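Subject: Re: [small-caps] Zervas after the dividend cut

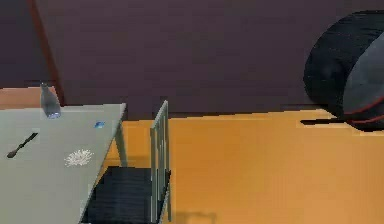

*Glass bottle on a gray-green table (render)*

Hi all,

Replying to the note from Mar 29, 2024, because I've been chewing on it all morning:

> I sold my whole Zervas position at the open. They cut the payout, the stock dropped 9 percent, and I don't see a floor. Is anyone still holding? And does Lokach look any better to you, or is it the same story with a nicer chart?

Still holding here! I did trim a little (sold 63 shares, mostly to calm myself down), but I can't get as gloomy as you are. The cut frees up cash, and they've got a bond coming due in September that I'd much prefer they pay off than roll over at today's rates. Go look at the debt note near the back of the annual report if you skipped it, it's dull but worth the ten minutes.

Lokach I like less. It trades at 13 times earnings, fine, but look at who buys from them. It's nearly all Dallulby, and Dallulby has been squeezing its suppliers for 4 quarters running. One bad contract renewal and that multiple is going to look silly.

What I keep coming back to is Flosurau. Boring company, hardly any volume (use limit orders, I learned that the hard way), but the margins barely move from year to year. I put in a small order last week and only got half of it filled.

Does anyone have notes from the Flosurau call? I missed the first part and the replay won't load for me.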